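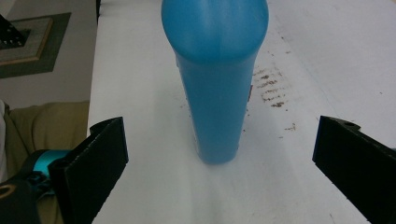
Pleluletti: grasping from hand-held demonstrations

Welcome to the gallery page for Pleluletti, our project on teaching a robot arm to pick up everyday objects by showing it how a person would do it. We record the showing with a hand-held gripper that has its own camera, so there is no arm in the room while we collect and no teleoperation desk to book. You pick the thing up, you put it down, you do it again. It's a lovely way to work and we've had a great time with it!

The question we set out to answer was a narrow one. Does it help the robot to see the approach, or is the moment of closing enough? Most of our early recordings began a blink before contact, and the policies trained on them were good at squeezing and terrible at arriving. So we went back and recorded 2,000 new demonstrations, each starting with the fingers wide open and the object still untouched.

Opening position

A turquoise-blue plastic bottle on a white tabletop, with a black finger to either side and clear space all round. Every demonstration in the new set starts like this, open and well short of contact.

Why bottles are fun

This one is wide and rounded at the shoulder and slimmer below, so the height of the grasp matters a good deal. Nelu Stoica likes to go low on the body. Tihomir Omerović goes as high as he can get away with, and the two of them have argued about it since June. We kept both styles in the data, and the policy learned to use either one depending on where it started from.

Messy tables welcome

There are brown stains and specks on the white surface, and we don't mind a bit. Our first set was recorded on spotless tables at Cemdale, and the trained policy got confused by crumbs. Ordinary marks and smudges are now part of the recipe.

The result

With the approach included, the arm lined itself up properly before closing far more often than it did with the old recordings, even on bottles it had never met. We ran 3,000 trials on the Weerakoon bench to be sure of it, and yes, we cheered when the last batch finished. Tall, narrow things improved most. Flat things hardly changed — a lid lying on a table is still a lid lying on a table, and we're working on that next.

Coming up

Moso, our smaller follow-on study, asks how few demonstrations you can get away with for a new object. We have tried it with 5 per object so far and the early runs look really promising, although handles are giving us trouble. More pictures will go up here as we collect them.

Page updated 17 March 2026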